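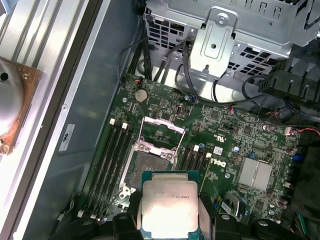
A Xeon and its open socket on a Dell board.

I keep my family's recipes on an old desktop workstation, and in May I finally started typing up the ones that only existed on paper. There were 54 cards in the tin. My aunt, Roksolana Nazarenko, wrote most of them in Ukrainian, in pencil, on whatever was lying around. A few are on the backs of seed packets, and one is on a feed store receipt from Gustine.

I thought it would take me a weekend. It took most of the month.

The typing was easy. The measuring was what slowed me down. Roksolana used a blue cup that she called the soup cup, and everything is in soup cups or halves of soup cups. My cousin in Rendell still has it, so I called her and she filled it with water and poured it into a measuring jug over the phone. It holds a little less than a regular cup. That explained why my dumpling dough had been coming out stiff for years. I was using too much flour.

Then there are the cards that leave things out. The cabbage roll card says "rice, meat, onion, the usual" and stops. I made them three times before they tasted right to me, and my mother still says they need more pepper. I wrote down what I used and put her note under it.
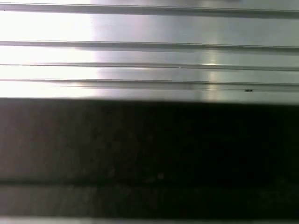 How I set up the files

Each recipe gets one plain text file. I tried a recipe program first and gave up on it the same evening. It wanted a photo, a star rating and a prep time for everything, and I don't know the prep time for pickled tomatoes.

At the top of each file I put the name in both languages, then who it came from. Under that I copy the card word for word, mistakes included. My own version with real measurements goes last. If I got something wrong, the next person can go back to what she wrote.

I scanned the cards too. Pencil scans badly, and I had to turn the contrast way up on the oldest ones. Four of them I still can't read in full. One says something about Holovko, which was a neighbor's last name, so it may be her honey cake.
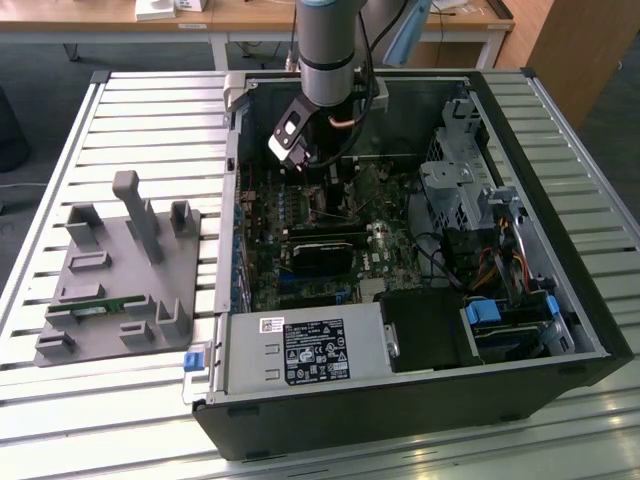
I sent copies of everything to my cousin and my brother, and I printed a set for my mother, who won't cook from a screen. She has already crossed out two of my measurements and written in her own. I'll update the files when she's done with the soups. The beet one is next, and I need to ask her whether the beans go in before or after the potatoes.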